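News > Press Releases > Education

Search the newsroom Enter keyword

Dernar Library Opens Weather Science Room for Students in June

DERNAR – The Dernar Public Library will open a new weather science room in June, together with the Lundgren Foundation for School Science. The room is free for all students of the district and their families. It is placed on the ground floor of the library, beside the children's section.

The room offers six learning stations. At the stations students measure air pressure, compare kinds of clouds, read a rain gauge and prepare a short forecast for their own street. The instruments on the roof of the library send new values to the room during the whole day, and students can compare them with the values which they collect at school.

In the last school year, the pilot version of the program visited the schools in Dernar and Likitz with a smaller set of stations. In total 1228 students took part. The foundation has used the remarks of their teachers to improve the worksheets, which are now shorter and have larger print.

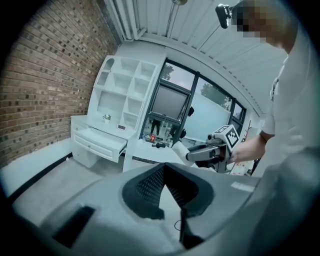 One teacher from Likitz wrote to the foundation that her class kept its rain diary for many weeks after the visit, and she asked that the new room should also lend rain gauges to take home. The library has agreed to this wish. A set of 40 gauges will be ready for loan on the opening day, and a library card is enough to borrow one.

School groups can reserve the room in the morning, beginning at 9 a.m. In the afternoon it is open to everybody without reservation. Every school group receives a printed guide for the teacher, and the guide contains exercises for before and after the visit. The foundation has printed 1000 copies for the first year.

The stations were built by Dolline, a workshop for school equipment. They stand on wheels and can be moved to a school when the class is not able to travel.

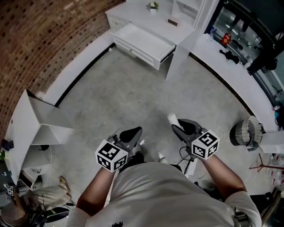

Dernar Public Library / Lundgren Foundation for School Science

Teachers who wish to reserve a morning are invited to contact the information desk of the library. Reservations for the fall term are accepted from the opening day.

Filed under: STEM Learning, Libraries, Community Programs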